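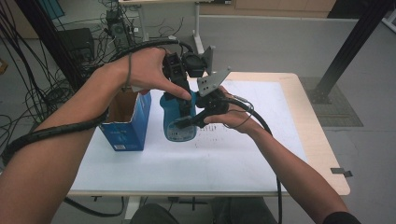
Packing table, Unit 6: blue bottle, blue carton, white paper on the tabletop.

Unit 6: Getting a bottle into a box (and out again at the other end)

Notes for Introduction to Packaging and Shipping. These go with the Apr 24, 2025 session, and I've typed them up from what I said plus the things I forgot to say.

Okay, so last unit was all about film and wrap, and a bunch of you asked when we'd get to liquids. We're there! Bottles are my favorite thing to teach because they look so easy. You take a bottle, you take a box, you put one in the other. Then it goes on a truck to Tollport in August and somebody opens a very sticky carton.

Start with the table

Put paper down first. I like one big sheet over most of the tabletop, white if you can get it, and I change it between batches. A leak the size of a lentil shows up on white paper and you'd never spot it on bare wood. The paper also keeps the label from picking up scuffs when you set the bottle down. Don't tape it all the way around, just two corners, or you'll be picking at tape for the rest of the class.

Box goes on one side, open and standing up, flaps folded back. Most people like it on the left if they're right-handed, but try both. What you don't want is the box behind the bottles, where you have to reach over everything to get to it. Muchen Pan knocked down a whole row that way in her first week and she has given me permission to keep telling that story.

Check the bottle before it goes anywhere

Cap first. Quarter turn past finger tight is plenty for the small plastic screw caps we use. If you crank it, you can warp the liner and then it weeps, and you've made the problem you were trying to avoid.

Then tip it. Hold it on its side over the paper for 17 seconds (yes, I know, it's a weird number, it's what the Bruritz packing sheet says and I got used to it). Look at the paper, look at the neck. Squeeze lightly if it's a soft bottle.

Then the label. Read the small print all the way through, because that's where the storage and orientation marks usually hide. A lot of you read the product name and stop. If there's an up arrow, that bottle rides upright, and your carton gets an up arrow too.

Choosing the carton

Printed cartons versus plain brown came up in class. A printed box is corrugated board just like the plain one, you can see the brown when you open the flaps. The color on the outside doesn't tell you a thing about strength. Look for the maker's certificate, usually on a bottom flap, and if you can't find one, treat the box as unknown and don't stack on it.

For fit, leave a finger of space on every side of the bottle and fill that space. I wrote on the board that the Cheng cartons take one tall bottle or two short ones — somebody asked afterward if you can do one tall and one short. You can, but put a divider in, please.

If you're reusing a box, strip or cover the old shipping label. All of it! Mariama Dramani used to run returns at Furnance and she pulled the figures for us: in one season they had 1,851 cartons come back, and 58 of those had simply followed an old label home. That's a lot of freight for a sticker.

Putting it in

Lower the bottle, don't drop it. Keep a grip on the upper part until you feel the bottom touch the padding, then let go. If the flaps keep flopping in on you, fold them back hard once along the crease and they'll behave.

Padding goes under, then bottle, then sides, then top. People always skimp on under. Crumpled paper is fine for anything up to 200 grams, and heavier than that I want you using molded inserts or a double layer of board on the bottom.

Close it, pick it up, give it a gentle shake next to your ear. If you hear or feel movement, open it and add more. Tape with the H pattern from Unit 3.

For next time

Bring one empty bottle from home, any plastic one with a screw cap, rinsed out. Fill it with water when you get here, not before you leave — I have had wet backpacks and I'm not doing that again.

Read the section on dividers, and skim the one on carton strength. You can skip the tables at the back.

Write me half a page on a package you've received that was packed badly. What was inside, what moved, what you'd change. Sketches are welcome, mine are terrible so there's no pressure.

Extra paper is on the shelf under the tape guns.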